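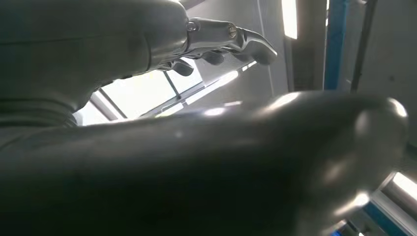

**Call for participants: daylight and window shades in a shared workroom**

Celosum is looking for adults to spend time in a room with a window and tell us how the light is for them. The sessions are held at the Clirnance building, in the second-floor workroom. You do ordinary desk tasks, adjust the shades when you want to, and fill out a short form before you leave.

The July round covered mornings only. We are now signing people up for afternoons, when the sun comes in lower and most of the complaints about glare have come from the people who use the room. If you took part in July you can't take part again, but you are welcome to pass this on.

## What you would be doing

You come in for four sessions, spread over as many weeks as suits you, as long as no two are on the same day. In each session you work at a desk at a different distance from the window. The tasks are plain ones:

- reading printed pages and marking spelling mistakes
- typing up a handwritten page on a laptop we provide
- sorting paper color swatches from light to dark
- half an hour of your own quiet work, on paper or on screen

Bring something for the last part. Bills, homework, knitting and a paperback have all been fine. Phone calls are not, because other people are in the room.

You may raise, lower or tilt the shade nearest you whenever you like. We ask you to write down the time when you do it, and a word or two about the reason ("too bright on screen," "couldn't see outside"). There is a clock on the wall for this. You may also switch the desk lamp on or off. Please leave the overhead lights as they are — they stay at one setting for the whole round.

At the end you fill out the form. It asks about glare, tired eyes, how warm you felt, and whether you liked the view. There are no right answers, and you can skip any question.

## What we are trying to find out

The shades in the workroom are old and are going to be replaced. Lukoševičius, the shade maker, has supplied two sets on loan, one in an open weave and one in a closer weave. We want to know which set people leave alone and which set they keep fiddling with. A shade that is pulled all the way down on the first bright afternoon and never raised again isn't much use to the people at the back desks, who then need lamps in the middle of the day.

The shades are changed between sessions, so you will work with both. We won't tell you which one is up. Lukoševičius gets a summary of the results and doesn't see any forms.

## Who can take part

You need to be 18 or older and able to read printed English for an hour or so with breaks. Glasses and contacts are fine. Please bring the pair you would normally wear for desk work, and wear the same pair each time.

We would especially like to hear from people over 60, people who are left-handed (the desks all have the lamp on the left, and we have had comments), and anyone who already finds bright windows hard to work near.

Please don't sign up if bright light sets off migraines or seizures for you, or if you have had eye surgery in the past six months. If you aren't sure, write to us first and we will talk it over.

You don't need any background in lighting, design or building work. People who work for Celosum, Jindier or Lukoševičius can't take part, and neither can members of their households.

## Time and payment

Each session takes one afternoon, from 1 p.m. to 4 p.m., with a break in the middle. Coffee, tea and water are set out in the hallway. Cold drinks with a lid can come to the desk with you. Hot drinks have to stay outside.

We pay $40 per session, at the end of the session, by check or store card. If you have to stop partway through, you are still paid for that day. You can drop out after any session without giving a reason. We can also refund bus fare if you bring the ticket.

If the sky is heavily overcast we may call to move your session. We try to do this before 10 a.m. When we move a session less than a day ahead, you get to choose the new date first.

## Getting here and using the room

The Clirnance building has a ramp on the parking lot side and an elevator to the second floor. The restrooms are across the hall from the workroom. Two of the desks can be raised for a wheelchair or for standing — let us know ahead of time and we will put one in each of the positions you will be using.

The room gets warm near the glass in late summer, and the windows don't open. Dress in layers. People toward the back have told us the air vent is chilly, so a sweater may be a good idea even on a hot day.

Parking is free in the rear lot after noon. The front spaces are for the dental office.

## Your information

Jindier handles the sign-up list and the payments. Your name and phone number are kept there, apart from your forms, which carry only a number. The list is deleted once everyone has been paid. Before your first session you will get a two-page consent sheet to read and sign. Ask for it early if you would like more time with it, or if you need it in large print.

## How to sign up

Sign-up sheets are at the Clirnance front desk and at the Jindier office on the first floor. Fill one out and drop it in the box at either place by 18 August 2022. Please write down:

- your name and a daytime phone number
- which afternoons you can't do
- whether you wear glasses or contacts for desk work
- whether you are right-handed or left-handed
- anything you need from us with the desk, the chair or the building

We will call everyone who signs up, including people we don't have a place for. If there are more sign-ups than desks, we will keep a waiting list and fill gaps from it in the order the sheets came in.

You can see the workroom before you decide. Ask at the front desk and someone will walk you up between noon and 1 p.m., when the desks are free.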